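Bench notebook, Treltutar workshop
May 2021
Small parts sorting, yellow trays

Picked up where the December notes left off. The Hilldale crates are finally through the door and signed for, and the contents have to be sorted before anyone can start testing. Chraibi want a list of what we have by type, with condition, before they decide which lots go to repair and which go for metal recovery.

Set out the yellow plastic trays on the white work table. Tried them along the back shelf first but you end up leaning over one to get to another, and the shelf light throws a shadow across the labels. The table is better. Wiped both panels down before starting and ran a cloth along the join, where screws and clipped wire ends like to collect.

Rule for the day is one kind of part to a tray. Boards with boards, the small cylinders with their leads in their own tray. If a thing doesn't belong, it goes in the reject tub under the bench and gets looked at when the rest is finished. Last time we made a 'maybe' tray and it filled up faster than the others.

The red boards took longest. They have an odd outline, rounded but with notches, and they don't stack. I tried putting two face to back in the first crate and the tall capacitors take all the weight, so they are to lie flat, component side up, with space to get hold of an edge. Lift by the edge only. Not by the connectors, not by the capacitors, and not by the spade terminals, which look like handles and will bend.

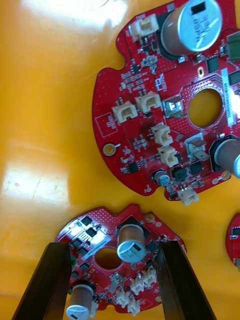
Red boards on the yellow surface, white connectors and the big silver capacitors facing up.

Things to check on each board, in the order I found easiest:

Large capacitors – look at the top for doming and at the base for any crust. Press very lightly at the side. If it rocks, mark the board R.
White connectors – shells cracked or not, pins straight. A cracked shell on its own is still a pass, note it on the sheet.
Spade terminals – straight, bright, no sign of heat. Brown around the foot is an R.
Label – copy the characters in full if they can be read. If they can't, write 'illegible' and leave it at that. Please don't guess from the board beside it.
Centre hole – check the pads around it for lifting.

First crate result: 13 boards checked, 8 pass, 4 marked R, and one put aside with a label I couldn't make out under the magnifier. Will try it again in daylight. Of the R boards, three were capacitors and the other was a burnt terminal.

Wrist strap on the whole time. The clip on the left-hand strap is loose again, so I used the right-hand one and swapped sides. Needs a new clip, on the order list.

The small wired cylinders are quicker to check but more of a nuisance to handle. The leads curl up and catch on each other, and if you tip a bag of them into a tray they come out as one lump. Better to take them out singly and spread them over the floor of the tray so the bodies aren't touching. Don't pull on a lead to free it. Turn the body and it comes loose by itself.

They aren't all the same. There are ones with blue on the body and some paler ones, and I haven't worked out whether the colour means a different rating or just a different supplier. For now they share a tray and get separate lines on the sheet. Taritden supplied part of the original lot, so their old parts list may settle it. Have asked for a copy.

The stainless tray stays in the middle, between the yellow ones, where both sides of the table can get to it. Nothing gets stored in it overnight.

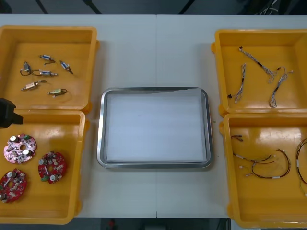 Nabila Erraji thinks the colours should be split now, before the parts list comes, as it is easier to combine two trays later than to pick one apart. She would also like the lead length written down for each one, measured from the body to the cut end, and says the Hilldale lot she sorted before had short leads that couldn't be reused without a splice.

Fair point on the leads. Added a column to the sheet. On the colours I'll wait until the second crate is open and see what the mix is like.

Still to do:
Second crate, boards first
Re-read the illegible label
Strap clip
More small bags, the zip kind
Send the first sheet to Chraibi once the R boards have been checked by someone other than me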